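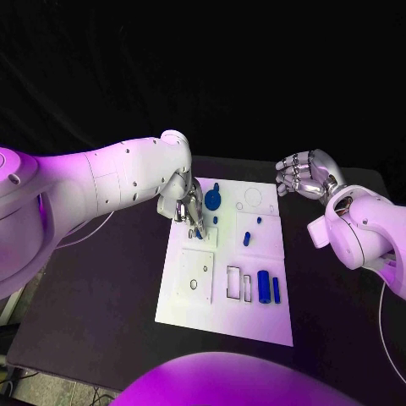 *White board on a dark table, black curtain behind, purple light from the front.*

# How to Prepare a Table Display at Tolasura Hall

This guide applies to all exhibitors who have been assigned a table for the Tunia Open Evening in October. It replaces the guide issued for the previous season, when the event received 2,602 visitors. Please read it in full before sending your display plan to the exhibitions office.

Last revised 6 August 2026.

## Before you arrive

1. Confirm your table number. It is printed at the top of your booking letter, next to the hall section (Zwane or Jinine).
2. Draw a simple plan of your table as seen from above. Mark the public side, the exhibitor side and the position of anything that needs power.
3. Add up the power ratings of all your equipment. Each table has a limit of 900 watts. Exhibitors who need more must apply in writing and should expect to be moved to the Jinine section.
4. Decide which items will remain on the table all evening and which will be brought out for short demonstrations. Items in the second group need a place to be stored under the table.

## Setting the background

Curtains are hung by hall staff and must not be moved, pinned or taped. Signs should stand on the table or on a freestanding easel. If your display is mostly dark in color, request a light table cover at the time of booking – covers cannot be supplied on the day.

Leave a gap between the back edge of the table and the curtain that is wide enough for a person to walk through sideways. No bag, box or coat may be left in this gap while the doors are open.

## Placing the work surface

A plain board gives small objects a clear setting and protects the table from scratches. Lay the board flat and check that it does not rock. Boards with raised edges are suitable for beads, seeds and other loose parts. Keep written labels to one side of the board, in letters large enough to be read by a standing adult.

Anything a visitor is invited to touch should be within easy reach of the public side. Fragile items belong toward the exhibitor side.

## Running cables

Bring your cables down from the exhibitor side of the table. Avoid stretching any cable tight, and allow enough slack for equipment to be turned or lifted. Where a cable must cross the floor, use the rubber covers available from the service desk. Extension reels must be fully unwound before use.

Staff will inspect every table before opening. A display that does not pass may remain in place, but its power will stay off until the fault is corrected.
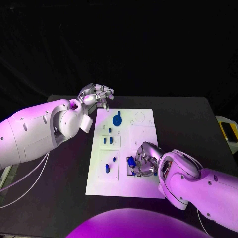
## Adjusting the light

Colored lighting is permitted in both sections, provided it does not fall on a neighboring table. Switch on your lamps and walk the full length of the aisle. If a lamp shines into your eyes at any point, lower it or turn it toward the display. Printed text can be hard to read under purple or red light, so place a small white lamp near your labels.

Flashing lights are not allowed.

## Closing the display

Tables must be cleared within 50 minutes of closing. Switch off equipment at the wall first, then pack. Return rubber cable covers and borrowed table covers to the service desk, where your booking letter will be stamped. Exhibitors without a stamped letter will not receive their deposit.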